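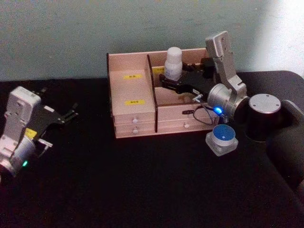
Small storage boxes sell best in the months when people are putting things away. At Flaltedby, the two-room workshop where Alasdair Pollock makes desk and bathroom organizers, the busy stretch starts in December and runs until the snow is gone. The design that keeps the place open is an open-topped box with one divider set off center, so that there is a narrow, deep compartment on the left and a wider one on the right. The panels are thin plywood in a pinkish beige, and the edges are left dark where they meet. A small white bottle fits inside with room to spare. Yellow labels mark the compartments, a habit Pollock brought from a hardware store where he worked in his twenties.

"People ask for more compartments," he says. "Then they get one with nine and they leave four of them empty."

He has made the nine-compartment version. It was called the Clindex, it cost $139, and he sold 241 of them before he dropped it. Customers wrote to say that it looked good and that they kept losing things in it. The box that replaced it, the Duan, has sold 2,666 so far, mostly through the workshop's own site and a shop in Plustow that keeps a shelf of them by the register.

The uneven split came out of watching how his sister used a shoebox lid on her bathroom counter. Tall things went to one end. Everything else spread out across the rest. Pollock cut a few test boxes with the divider at different points and gave them to neighbors for a month. The ones with two equal halves came back with both sides full of the same mix of things.

His advice on filling one is short. Empty the drawer or counter completely before you start. Put back what you used this week. Bottles and tubes stand in the narrow side, where they hold each other up, and flat or odd-shaped items go in the wide side. Label the compartments after a few days of use, when you know what has settled where — a label written on the first evening usually gets peeled off.

He is less patient with lids. A lid becomes a shelf, he says, and then the box underneath stops being opened. He turned down an order for 800 boxes from a gift company that wanted hinged tops.

The workshop is open to visitors on Tuesday afternoons. Seconds, mostly boxes with a chipped corner or a divider glued slightly out of true, are stacked by the door and sold at half price.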